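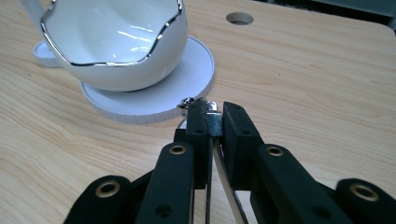
Wavy cup with a silver rim, on a white saucer with a ribbed edge

About Cloviver

Cloviver is a lending library for the table. We keep cups, saucers, bowls, stands, platters, pitchers and a frankly huge number of dessert forks, and we lend them out for birthdays, showers, memorials, book club finales and any other day when you want your table to look like you thought about it.

We love this stuff! We love a cup with a rim that goes up and down like a petal, and we love a plain white saucer with little ridges you only notice when you run a thumb along the side. Most of us grew up with a cabinet of good dishes that came out twice a year, and we'd like good dishes to get out more than that.

How it started

Finlay Cairns started Cloviver with 126 pieces bought from a closing tea room called Lulluletti. The plan was to sell them. Then a neighbor asked to borrow the lot for her mother's birthday, and brought everything back washed and wrapped in dish towels, and her sister wanted them the weekend after. By September the selling plan was dropped and there was a sign-out notebook on the counter (we still have it, gravy stain and all).

These days the collection is nearly 3,000 pieces, and it lives in 733 square feet on the ground floor of the old MacAulay building, up to the ceiling on three sides. The notebook has turned into a proper catalog, although a few of the old shelf names have stuck. If you hear us talk about "the wobblies," we mean the scalloped cups.

What we keep

White is the heart of it, because white goes with everyone's tablecloth. You'll find glossy white and matte white, thick and thin, with silver trim, gold trim or no trim at all. Next to that is the metal: mirror-finish bowls, trays and small serving pieces, which pick up every candle in the room and look wonderful beside a pale cup.

We mix sets on purpose. A shiny-rimmed cup on a flat matte saucer can be prettier than the pair it was sold with, and if you tell us what you're serving, we'll happily spend half an hour pulling things off shelves to find a match for it.

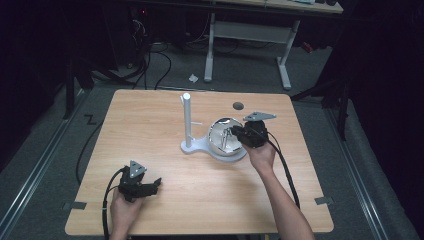 The round mirror-finish bowl on the wide end of its white stand

The styling table

Our favorite spot in the shop is the wooden table where you can try things together before you take them home. Bring your napkins, bring the invitation, bring a lemon if there are going to be lemons! Things look different next to each other than they do on a shelf. Tall beside flat helps a lot, and so does leaving some bare wood showing. You're welcome to move things as many times as you like, and you don't have to book.

Borrowing from us

Membership runs by the year and covers as many loans as you want, one at a time. Take up to 500 pieces per loan (we've had one wedding hit that limit, and it was glorious). Please wash the silver-rimmed cups by hand and skip the scouring pad. Chips happen. Tell us when you bring the box back and we'll sort it out together.

Our washing and packing crates come from Irnon, and they go home with you, so there's no newspaper to save up.

Come and see us

Our next open day is Sun 16 August, with coffee served in whichever cup you pick from the shelf. Finlay will be doing the pouring and will want to know why you chose it.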